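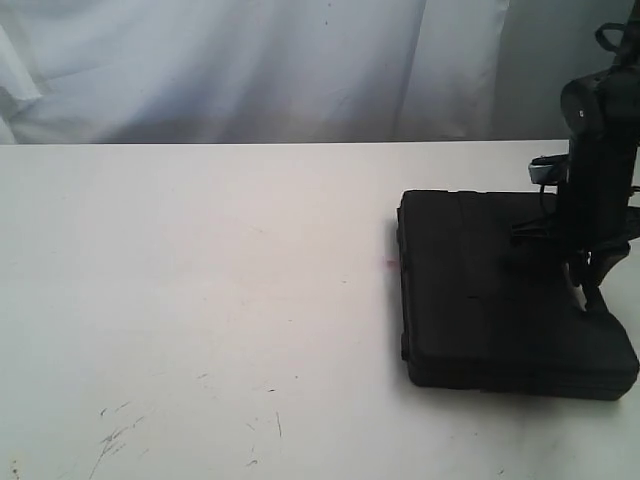
Four nights is too long for a town this size, according to Renata Medina, who would like the Altlow Winter Lantern Festival to go back to a single weekend. The festival's organizers have decided otherwise. The event will run for four nights at the end of January, two more than last year, with an added stage on Colley Street and a later closing time on the last night.

The schedule was posted on 1/22/20 and drew a long string of comments the same evening. Most were about parking. A good number, like Medina's, were about noise and about how many late nights in a row the streets near the river can take.

"I like the festival and I go every year," Medina wrote. "I also live two doors from the main stage and get up at five."

Kazuhiro Hirose, the festival director, said the extra nights are meant to spread people out. Last year the lantern walk drew long lines at both ends of the footbridge, and some families with small children gave up before they reached the river path. This year the walk will be held every night of the festival, with entry by timed ticket.

"If you missed it on one night, you missed it," Hirose said. "We heard that a lot. People drove in from Lindsay and stood on the bridge approach until it was time to drive home."

Tickets for the walk are free but have to be reserved. A group of 300 people will be let in at the start of each hour, and anyone holding a ticket for an earlier hour can still join a later group if there is room. Walkers enter from the Colley Street side and leave by the old mill gate. The route is one way, and strollers are allowed for its full length. Dogs are not allowed on the path during the walk but are welcome everywhere else.

There will be more lanterns as well. Organizers plan to hang 200 along the river path, most of them made by school classes and the senior center. The larger floating lanterns will be tied up below the footbridge as before - they are not released, and visitors are asked not to launch their own.

Music is split between two stages. The main stage stays in the market square and will have brass bands and dance groups in the early evening, followed by one longer set each night. Gretar, a folk group that last played the festival when it was still held in the school gym, closes the first night and will play again on the last. The smaller stage on Colley Street is for solo singers, storytelling and a children's hour that starts before dark.

The Colley Street stage will have no amplified music after eight. On the main stage, sound will be turned off at ten on every night but the last, when it may go until eleven. Hirose said the speakers in the square will face the river this year, away from the houses on the north side.

Medina said in a second comment that turning the speakers was a good change and one that neighbors had asked for. She was less sure about the later finish. She suggested that the last set be moved indoors, or that the final night end with the walk alone.

Hirose said an indoor set had been looked at, but the only hall large enough is being used for food and for people who need to warm up. He added that the eleven o'clock finish will be reviewed after the festival and that residents will be able to send in comments through the festival's website.

Food will be sold in the hall and from some 20 stalls around the square. Soup, grilled sausages, fried dough and hot cider are all back. A vegetarian stall that sold out early last year has been given a double space, and there will be a separate line for hot drinks, so that people who only want a cup of tea do not have to wait behind dinner orders. Cards are accepted at every stall inside the hall, but several of the outdoor sellers take cash only.

The market square and the lower end of Colley Street will be closed to cars from mid-afternoon until midnight on all festival nights. Residents with a permit can get in and out from the north side. The lot behind the library is set aside for visitors with disabled parking tags. Everyone else is being pointed to the fairgrounds, where parking is free and a shuttle bus leaves for the square every 15 minutes. The last bus back leaves half an hour after the music stops.

A separate bus will run from Lindsay on the first and last nights only. It leaves from the train station and seats are sold on board. Organizers said a bus on the middle nights was considered too, but there was not enough interest to pay for it.

If there is high wind, the lantern walk may be called off at short notice, and reserved tickets can then be used on any other night. Snow alone will not stop the event. The river path will be salted each afternoon, though the steps by the mill gate can be slick and a ramp is open a little farther on. Changes will be posted on the festival's website by three in the afternoon and on a board at the fairgrounds.

Lantern-making workshops are being held at the library in the days before the opening. There is no charge, and paper, wire and battery lights are provided. Children under eight need an adult with them. Finished lanterns can be left at the library desk to be hung on the path, and their makers can pick them up again during the week after the festival.

Walk tickets can be reserved online or in person at the library, with a limit of six per household for each night. A small number will be kept back for the information table in the market square, which opens an hour before the first walk.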